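**Table setting and sorting sessions: call for participants**

Hotex is looking for adults to take part in a series of sorting, stacking and clearing sessions at the Estby site. The sessions are used to prepare the written handling instructions for Illell, a line of plastic cups and bowls for canteens and day centers. Applications are open until all places are filled. The first group starts in November.

Reference for this call: 2851. Please quote it in the subject line of your message.

## What the work consists of

Participants work at a covered table with cups and bowls of several sizes and colors. At the start of each round the pieces are spread over the cloth. The session leader reads out a rule, and the participant sorts or stacks the pieces by that rule. Typical rules are:

- cups nested in cups, bowls nested in bowls
- all pieces grouped by color, with size ignored
- largest bowl at the bottom, smaller bowls inside it in order
- one cup placed in each bowl until the cups run out

A round ends when the participant says "done." The arrangement is then written down, the pieces are spread out again and the next rule is read. Speed is not scored. If a rule is unclear, participants should say so, and the wording is noted as unclear on the session sheet. Most changes to the previous instructions came from remarks of this kind.

Between rounds there is a short written form. It asks which piece was hardest to grip, whether any two pieces stuck together, and whether any two colors were hard to tell apart. Answers of one or two words are enough.

## Time and place

Each participant attends 4 sessions. Sessions start at 9:30 a.m. or 1:15 p.m. and last two hours, including a break. The room is on the ground floor, Testa building, second door after the coat racks. There is one step at the main entrance; a ramp is available at the side entrance, and the front desk needs to be told in advance so that the door is unlocked.

The work is done standing. A high stool can be provided on request.

## Who can apply

Applicants must:

- be 18 or older
- be able to lift and separate light plastic tableware with one or both hands
- read and follow short instructions in English
- be free for all sessions in the chosen time slot

Left-handed applicants are especially welcome, as the last group had too few. Color vision deficiency does not rule anyone out, but should be stated on the form so that the color rules can be assigned correctly. People who took part in the spring sessions may apply again only if they did not work with the nested bowls.

No experience in kitchens or catering is needed.

## Payment

Participants who complete all sessions receive 574 euros. Those who leave early are paid for the sessions attended. Local travel is paid back against a ticket. Parking is not.

## How to apply

Send your name, preferred time slot, dominant hand and a phone number to Marisol Villanueva at the Hotex front desk. A résumé is not required. Replies are sent within 5 working days. Selected applicants are then called by Vojtěch Koubek, who assigns the groups and can answer questions about access and seating.

Please do not wear loose bracelets or wide sleeves to the sessions, as they catch on the rims. Lockers are available in the corridor. Hand lotion should not be used on the day, since it changes the grip on smooth plastic and the round has to be repeated.

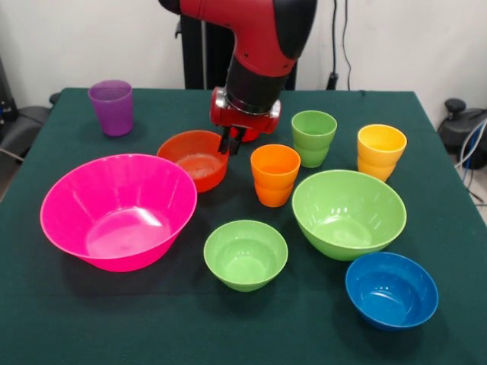

Changes of time slot are possible up to the day before the first session. After that, the slot is fixed for the whole series.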